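Clisau Recalls Hand-Held Grippers Over Finger Fault

BALTALACH OFFICE, 11/23/20 - Clisau is recalling 1457 hand-held grippers made at its Bukov plant. The grippers are used to record household tasks for robot training.

On some units, the fingers can stay closed after the handle is released. The company has 22 reports of the fault, including one pinched thumb. A worn return spring is the cause.

Units shipped before April are affected. Users should stop work, unplug the gripper and send it to the Baumgartner service center. Repairs take 20 minutes and are free.

"We should have caught this in testing," said Trinidad Cordero, head of product safety. "Please don't try to free a stuck finger by hand." 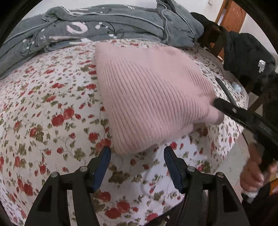 Hand-held grippers at a bed with a folded pink knit garment.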